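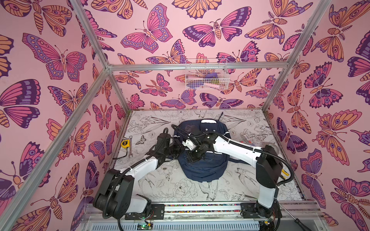
I have a confession, and my husband is sick of hearing it. I read celebrity property stories the way other people eat crisps. Somebody off a Saturday night drama sells a house, somebody else off a cooking programme buys it, there are 43 photos of it on the listing, and I will look at every single one with my tea going cold next to me.

So when Paloma Boateng put her place in Pirnley up for sale in January, I was there within the hour. You'll know her from Vitgate (she was the sister who ran the ferry office, and she was robbed at the awards, but that's another column). The house is lovely. It has a long kitchen, a staircase with a proper bend in it and a garden that goes down to a wall with a little green door. And every comment underneath was about the price, and how greedy she was, and how she'd only had it five minutes.

I'd like to stick up for her a bit.

She bought it for £2.05 million, according to the paper, and she wants £2.2 million and change. People were doing the sum in thousands, 2,050 in and 2,218 out, as if the difference goes straight into her handbag. Has anyone commenting ever moved house? There's the stamp duty for a start! There's the agent, the solicitor, the removals, the new boiler that the survey was a bit vague about. My sister sold a flat in Nallport for more than she paid and still came away with less than she started with, and she didn't have a garden wall to repoint.

The thing that gets me, though, is who we're cross with. Wendell Van Dusen, who played her dad in the same programme, sold his house down the road last year, and the write-up called him shrewd. Shrewd! He'd had his for 3 years. There was a nice picture of him leaning on a gate. Paloma does the same thing and she's "cashing in" and "flitting", and one chap wanted to know if she could "settle to anything". I don't think you need me to draw you a diagram.

I got into this with my friend Divya Menon, who thinks I'm being daft. Her view is that anyone with a seven-figure house can cope with some rude comments, and that I should save my sympathy for people who can't get a mortgage. Fair enough, and I did go a bit quiet. But I think you can be angry about house prices and still leave one actress alone. She didn't set the prices in Pirnley. She lived there, she had the front room painted that dreadful mustard (I can't defend the mustard) and now she'd like to live somewhere else.

And can we talk about the photos of the bedrooms? I love a nosy, I've admitted that, but there was a child's room in there with the name still up on the door. Some of the sites ran it large. I looked, then I felt grubby about it, and I've not quite got rid of the feeling. Agents could leave those out and the house would sell just the same. Dayana Paucar had her daughter's room kept off the listing when she sold the Condori place, and it went in a fortnight.

I'm not going to stop reading them. I know myself too well, and there's a rumour Noelia Montoya is looking at somewhere with a boathouse. But I have stopped scrolling down to the comments, and when the next one comes up I'll be looking at the kitchen tiles and minding my own business about the rest of it. Mostly.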